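Haltholm Hand Gripper, second version
Products > Grippers > Hand-held

Overview

The Haltholm is a gripper that a person carries and works by hand. It has two jaws with dark pads and a light gray shell, and the same jaws can later be mounted on a robot arm. Customers ask us very often one question before they buy: can a machine do my chores with this already? We try to answer it on this page, together with the technical data.

What it does well today

Picking up one object that stands free on a flat surface. In our own tests at Mutetti we repeat each task 100 times with the arm. For a full bottle standing upright on a table, the arm succeeds almost every time. Boxes, cans and cups without a handle are also good. On the shop floor, moving parts from a tray to a fixture is possible if the tray is always in the same place.

What it does sometimes

Bottles that have fallen over. Soft packaging. Clear plastic is difficult for the arm, because the edge of the object is hard to find, and loose wrapping makes it worse. A customer in Wustenska uses the gripper for sorting returned bottles, and they keep one worker beside the line for the pieces the arm refuses. We think this is a reasonable way to work for now.

What it does not do yet

Folding laundry at a speed you would accept at home. Washing a pan. Tidying a room where things lie on the floor, under the table and on the window sill at the same time. Please do not buy the Haltholm for these tasks with the expectation that it works from the first day.

Teaching a new task

The arm learns from people who do the task with the hand gripper. For a simple pick and place we recommend 191 recordings or more, and for a task with soft objects more than 2,000. One person can work for 45 minutes before the wrist becomes tired, then a break is necessary.

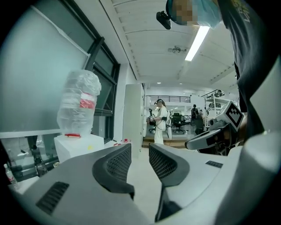 It is better to have several people record the same task, as everybody closes the jaws a little differently and the arm should learn from all of them. Change also the height of the surface and the position of the object between recordings. If you always start from the same place, the arm will fail when the object is moved by the width of a hand.

Spare parts and accessories

Finger pads, pair, dark
Cable for hand use
Adapter plate for the Bansal arm (order separately)

Pads are wearing parts and are not covered by the warranty. Delivery time for the adapter plate is longer until June.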